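Fashion Styling and Retail, Unit 6
Handout: Planning a Capsule Wardrobe for a Client
Reading to finish before 28th November

A capsule wardrobe is a small group of clothes that can be worn together in many ways. For this course we set the limit at 44 pieces, counting shoes and outerwear but leaving out underwear, sleepwear and gym clothes. Jewelry and scarves go on a separate sheet.

Start with the client's week, written out hour by hour. A client who spends most days at a desk and one evening out does not need six party dresses. Ask about dress codes, laundry habits, climate and any dates that change what she wears. A client who keeps Ramadan may want several loose, modest outfits for evening visits, and these should be planned in from the first meeting.

Next comes the closet audit. Every item is tried on, even the ones the client is sure about. Sort into keep, alter, store and let go. Allow 45 minutes for tops alone. Write down the reason an item leaves, since the same mistake is often bought twice.
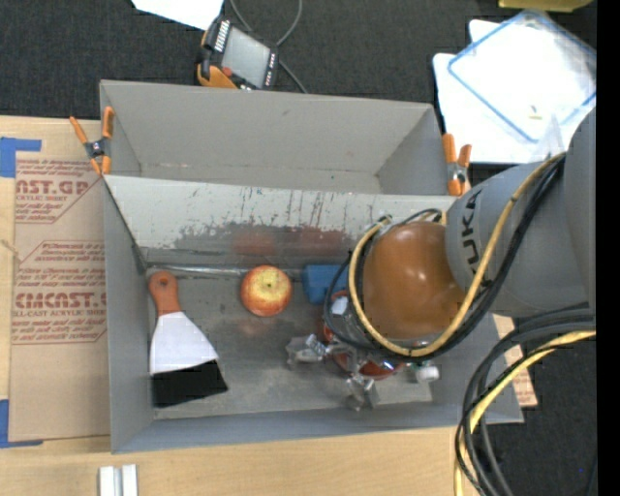
Color is planned after the audit. Pick two neutrals, one light and one dark, then add one accent. Gray is the neutral students find hardest, as it can look flat when every piece is close to the same shade. It does well with a warm accent in a small amount, the way the reddish-orange handle of the scraper stands out against the gray bin. A belt, a bag or a lip color will do the same job. Test the accent next to the client's face in daylight before you buy anything.

Budget. In the Stuvura case study the client had $1585 for the whole season. The stylist spent $332 of it on one coat and used alterations to save four older pieces. Work out the cost per wear for that coat if it is worn on 44 days.

Fit notes
Shoulders first. They are the most costly part of a jacket to alter.
Check trousers sitting down as well as standing.
The Histitz and Kostar size charts differ at the hip, so measure and do not go by the label.

For next class
Bring a finished audit sheet for one person, who may be yourself, and a color plan on a single page. The second fitting exercise moves to February. Read the section on fabric weights before then and bring a tape measure.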